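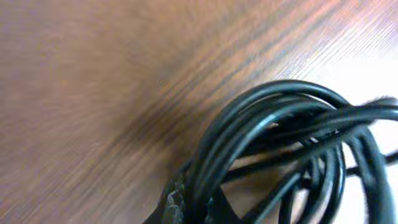 Glossy tabletop, coiled black cable on the right.

Wednesday, varnish notebook, batch 401

Finally a batch I'm excited about! Third cook with the Kivari oil and the first one where the resin went in without sulking at the bottom of the pot. Weights first, before I forget: 1,375 g oil, 835 g resin, crushed finer than last time (coffee grinder, the old one, do NOT use the new one). That makes it a fairly long varnish, longer than 400, which I now think was just too brittle for anything that moves with the seasons.

Oil went on by itself and came up slowly. I kept wanting to turn the Kuhlmann hotplate up and kept not doing it. Added the resin a spoonful at a time, waiting for the foam to drop between spoonfuls. It foamed far less than 400 did. Color stayed a clear dark honey the whole way through, no smoke worth mentioning, and the smell was lovely, a bit like a church and a bit like toast.

String test on cold glass: nothing, nothing, short string, then suddenly a long one that pulled out past my elbow. Took it off right there. In 400 I went past that point hoping for more body and got something close to chewing gum. Thinned it once the pot was cool enough to hold my hand against, turpentine in small pours, stirring with the flat stick.

Strained twice through the cotton. A few specks still in there, bark I think, since the Praketti resin always has some. Will let it settle in the tall jar and decant off the top.

Brush-outs: put it on 6 boards, maple and spruce, half of them sized with thin glue first. Wow, does it flow. On 400 I could count every bristle mark. With this one I laid it on, walked to the sink, came back and the marks had gone on all the maple. Spruce without size drank it in and went blotchy in the soft bands, as expected. Sized spruce looks gorgeous already, all the depth I wanted and hardly any yellow.

Not so good: the edges. It creeps away from sharp corners and leaves a thin line. Might be me loading the brush too heavily. Breaking the corners with fine paper first would be worth a try on the next set.

Boards are in the drying cabinet, lamp side, top shelf. Please don't open the door to sniff them, I will do enough of that for everybody.

Also tried a drop of the old Pesau stain mixed straight into a spoonful of varnish. It curdled. Fun to watch, no use at all. Stain goes under, varnish goes over, and that's settled.
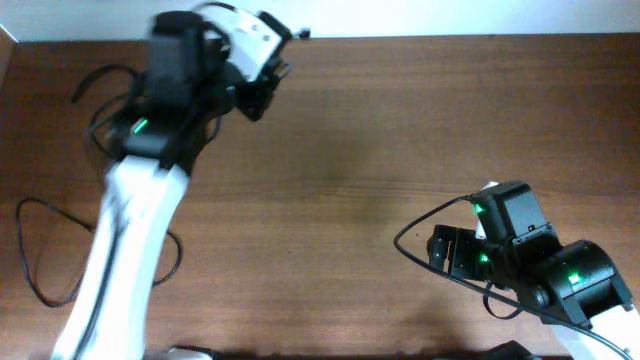 Margin note in green pencil asks whether the tack is slow because the oil wasn't washed, and says the last washed lot dried overnight even in damp weather. Good question! No, this lot wasn't washed, I used it straight from the can. I'd love to run the two side by side with everything else kept the same. There's enough resin left for a half batch of each.

To do:
Wash a jar of oil with salt water and sand, leave on the sill.
Thumb test on all boards tomorrow morning, write it down this time.
Buy more turpentine.
Label the tall jar 401, long oil, unwashed.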